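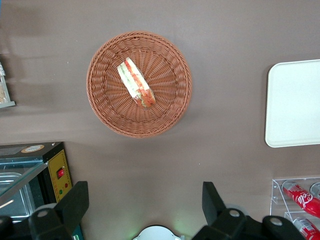 Figure 3. Sandwich presented in a round wicker basket, viewed from directly above.

Research – Food Service and Consumer Behavior
Thomas Messina and Primo Messina
May

3. Serving container and stated willingness to pay

3.1 Materials and setting

The field work was carried out at two lunch counters, Sterby and Santoro, both run by the catering firm Motow. The counters draw on the same central kitchen and sell from the same menu. Prices were held fixed at both sites during the study. Sterby serves mainly office staff, while Santoro is next to a bus station and has a larger share of one-time customers.

Three serving containers were compared: a white ceramic plate, a gray molded tray and a woven basket (Figure 3). Portion weight was checked against the kitchen sheet before service. The container was changed at the start of each shift and stayed the same until the counter closed. Shifts were assigned to containers by a random draw made in advance – counter staff did not take part in the draw.

3.2 Procedure

Customers who ordered a sandwich to eat on site were handed a short paper form with their receipt. The form asked for the highest price they would have accepted for the item, a freshness rating on a seven-point scale, and whether they had eaten at the counter in the past month. Forms were returned to a box by the exit. A total of 1,468 forms were collected, of which 481 came from shifts using the basket. Forms with no price entry were excluded from the price model but kept for the freshness model.

Collection ran from 11:30 a.m. to 2:00 p.m. over 30 shifts. Orders to go were not included, as these left the counter in paper bags under all conditions.

3.3 Results

Stated willingness to pay was higher for the basket than for the tray at both sites. The gap between basket and plate was smaller and was present only at Santoro. Adding prior visits to the model reduced the effect of the container at Sterby, where 70 percent of respondents reported a visit in the past month. Repeat customers appear to rely on the price they already know and give less weight to how the item is served.

Freshness ratings followed a different pattern. The plate and the basket received similar ratings, and the tray was rated lower than both. The order of the three containers did not change when shifts with late deliveries were removed.

3.4 Limits

Stated prices tend to run above what customers pay when real money is involved, and the values reported in this section should be read as relative measures only. The containers also differed in color and in the height of the rim, so material alone cannot be credited with the effect. A follow-up at the Priritz site will use containers matched for diameter and rim height – the protocol is otherwise unchanged. Return rates for the forms were not tracked by shift, and a response bias linked to container type cannot be ruled out.

Contact the editorial office | Copyright and permissions | Back to top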